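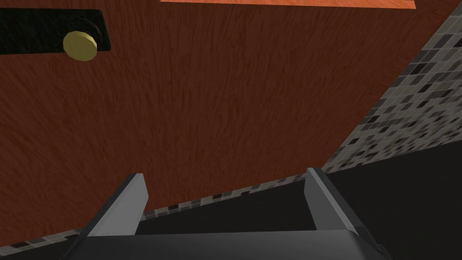

Ticket: Leler thermostat drops off Wi-Fi overnight
Site: Skargate, unit 2
Status: Closed

Reported problem
Tenant reports the thermostat goes offline in the app every night and comes back after a manual restart. Heat keeps running on the last set point. Started in April, after the Younis router was put in.

Step 1
Restarted thermostat and router. Came online in 10 seconds, offline again by 2 a.m. No change.

Step 2
Checked signal at the thermostat. Two bars out of four. Weak, but the old router gave the same reading and had no drops.

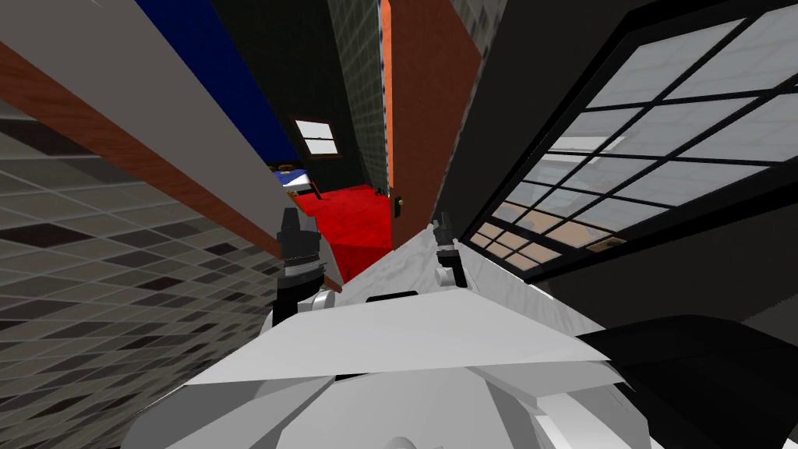 Step 3
Read the router log. The router moves to a new channel at 2 a.m. and the thermostat does not follow it. Every other device in the unit reconnects. Also looked at moving the router closer, but the only free outlet is low on the wall by the floor with the gray and black checkerboard tile, and the cable won't reach. Left it where it was.

Step 4
Turned off automatic channel selection and set the 2.4 GHz band to a fixed channel. Saved, restarted both devices, then re-added the thermostat in the app -- it kept the old schedule.

Result
Online for 15 nights with no drops. Clurkholm support confirms the same fix for other units with this router. If the router gets a factory reset, the channel setting has to be entered again.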